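Care of wooden kitchen things

Wooden spoons, boards and chopsticks live long if you keep them away from the dishwasher. I wash mine by hand with warm water and a little soap, and I dry them with a towel at once.
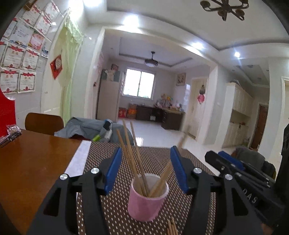 For the smell of onion, rub the board with half a lemon and coarse salt, wait 5 minutes, then rinse. My neighbor Boglárka Bíró uses baking soda, and this works also.

Once a month I put on a thin coat of food-safe mineral oil and leave it for the night. Olive oil is not good, it becomes sticky and smells old. 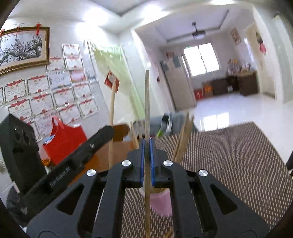
Storage is the next question. A closed drawer keeps the damp inside, so let everything dry fully before you put it away. Chopsticks can stand together in a simple cup, like the pink one here, and you take them out one by one. Wash the cup too, every week.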